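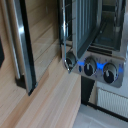 Can I correct an online memorial page after the funeral?

Soudabeh Farahani
The page for my uncle gives his town wrong. The funeral was in July. Whom must I ask?

Kieran Lightfoot
Call the funeral home. Howells changed ours in 2 days, no fee.

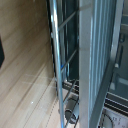 Titunia
Write the correction down before you call, and ask which relative signed the contract. I put my paper on a light wood-grain surface like this one and copied each date slowly. The newspaper notice is separate, and mine cost $49 to print again.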